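Home Laundry Kitchen Outdoors Fixes Ask Search

Washing and fitting coloured sheets so they stay flat and stay the colour you bought

Quick version, writing this between loads. Had a pile of questions since the doona one in September so this is sheets only. Cotton and cotton blends. Linen's different, will do linen another time.

What you need

Washing machine, obviously. Liquid detergent, the plain stuff. An old white hanky or rag you don't care about. White vinegar. A line or an airer. Sheet clips if your mattress is deep. Iron optional, I don't bother.

Before the first wash

Read the tag. Then read it again, half of them have the temperature on one side and "wash seperately" on the other. Cut the swing tags off but keep the care label on until you know you're keeping the set. Shops won't take them back without it.

Do the rag test. Wet a corner of the white rag with warm water, press it on an inside hem, count to thirty. Colour on the rag = wash it alone. A bit of colour is fine and normal. A lot, wash it alone twice and test again.

Do this for each piece. I had a Lorkness set where the pillowcases were fine and the fitted sheet went everywhere. Same packet. Ildikó Szénási wrote in with the same thing on a navy set, except hers was the pillowcases.

Thread count, quickly. I use 300. Anything higher takes forever to dry at my place and I can't feel the difference. Your call.
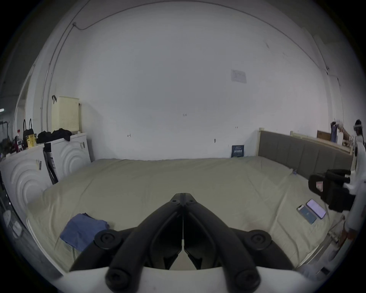
First wash goes in cold, or 30 at the most. Half the detergent you'd normally use. Gentle cycle, low spin. Nothing else in the drum if the rag test failed. If it passed you can put in other things of the same colour family, but leave room. Sheets need to move. A packed drum gives you hard creases down the middle that won't come out till the next wash.

Vinegar: half a cup in the softener drawer. Won't lock the dye in, whatever your aunt told you. It does shift the stiff finish that new sheets come with. Never with bleach. Never.

Skip fabric softener on new cotton. Leaves a film.

Stopping the ball

You know the one. Fitted sheet eats everything else in the load and comes out as a wet pudding with a dry sock in it. Fixes:

- Button or tie the doona cover shut first
- Load each sheet loosely, don't wrap it round the middle
- Two sheets of similar size go better than one sheet and a heap of towels
- Stop it halfway through the spin, pull everything apart, restart

The last one's annoying but it works. Ebere Nnaji ties a loose knot in each corner of hers before it goes in. Tried it. Corners came out grubby. Maybe I tied them too tight.

Drying

Out of the machine straight away. Grab two corners and snap it hard, twice lengthways, once across. Best thing you can do for creases and takes ten seconds.

On the line, fold over by a hand's width and peg at the hem, never the elastic. Elastic dies in the sun anyway, so fitted sheets go inside out and with the elastic hanging down. Strong colours in the shade. I lost a good green one to two weeks of January sun, faded in a stripe exactly where the line was.

Dryer: low, and take it out while there's still a touch of damp in the seams. Over-drying is where the crunchy wrinkles come from. Clean the lint filter before, and again after. New cotton sheds like a dog.

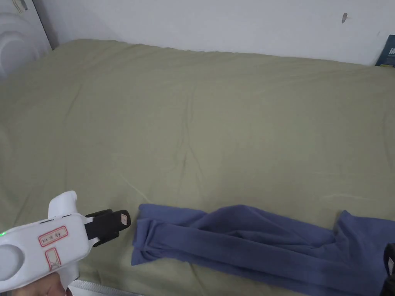 Bring them in when they're just dry. If you leave them out overnight they'll pick up dew and you're back to square one.

Getting it on flat

Start at the head end, far corner. Always the far corner, while you've still got slack. Then go diagonal, so foot end near side. Then the other two. Going round in a circle leaves the last corner too tight and the first one pops off.

Tuck the whole corner seam under, past the edge of the mattress, as far as your hand goes. Then run your palm from the middle out to each side. Don't pull from the edges, that just makes a ridge.

Ridges down the middle usually mean the sheet's on sideways. On a queen it'll nearly fit the wrong way and you'll think you're going mad. Find the care label, on most brands it sits at a bottom corner. Mark the right spot with a stitch of bright thread and you never have to guess again.

Still baggy? Clips. The Basport ones have a decent grip and don't chew the fabric. The Allix straps go right under the mattress, bit of a wrestle but they hold better if you've got a topper. Put clips on the diagonal across each corner, not along the sides.
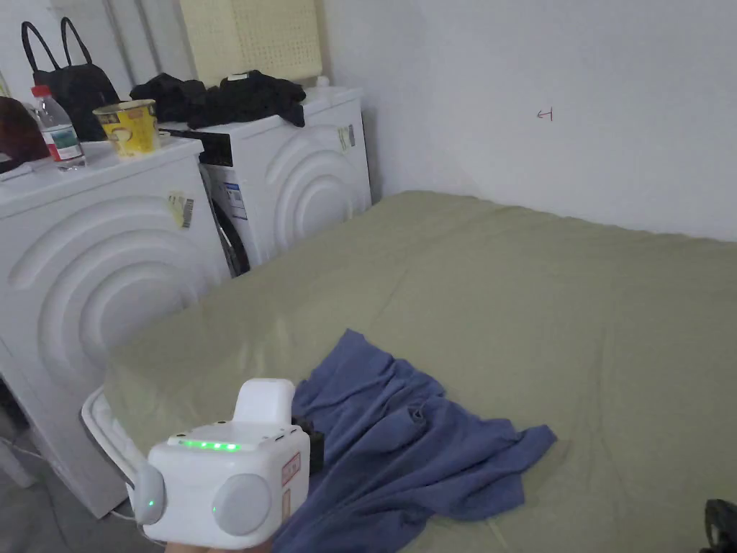 Now colour transfer, which I get asked about more than anything else. It isn't only a washing problem, dye moves by rubbing and by damp too. A blue cloth left crumpled on a sage-green sheet like that is fine if they're both dry and the blue's been through a few washes. New and a bit damp, I wouldn't risk it. Same with jeans, dark towels, the throw you got for Christmas. Rag test them like you did the sheet. If something has already marked, don't let it dry and don't put it in the dryer, heat sets it. Cold water straight through from the back, then a dab of detergent, leave twenty minutes, cold wash by itself. Repeat. Sometimes takes three goes. Oxygen bleach soak if that fails, but check the tag and try a hidden hem first.

Body lotion and sunscreen are a different problem. They go yellow or a weird orange weeks later. Dish liquid rubbed in dry, before any water. Then wash as usual.

How often

Once a week in summer. Ten days in winter if I'm being slack. Two sets in rotation, not one set washed and put straight back on, they last alot longer. Bodnár sell singles of the fitted sheet by itself which is handy, that's always the one that wears through first.

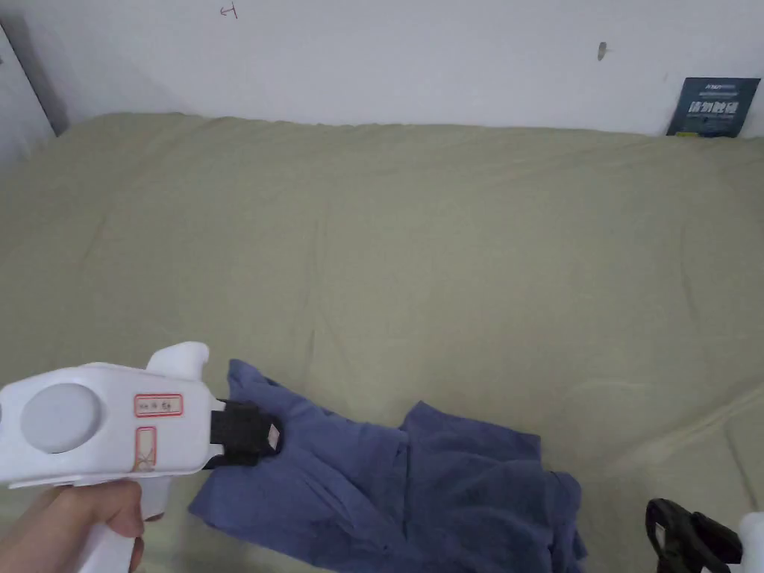
Folding the fitted one

Hands inside two corners, one end. Bring your right hand to your left and flip that corner over so one's sitting inside the other. Run down the edge, find the third, tuck it in with them. Then the fourth. Lay it on a bed or table, elastic facing up. Straighten into a rough rectangle and fold the elastic edges in. Thirds one way, thirds the other.

First few will look awful. Store the whole set inside one of its own pillowcases and it won't matter.

Pilling

Little bobbles round the foot end. Mostly blends. Wash inside out, cooler, and keep them away from zips and velcro. A fabric shaver takes off what's there, go light. If the sheet's thin enough to see your hand through it's finished, cut it up for rags.

Keep a white one for the next rag test.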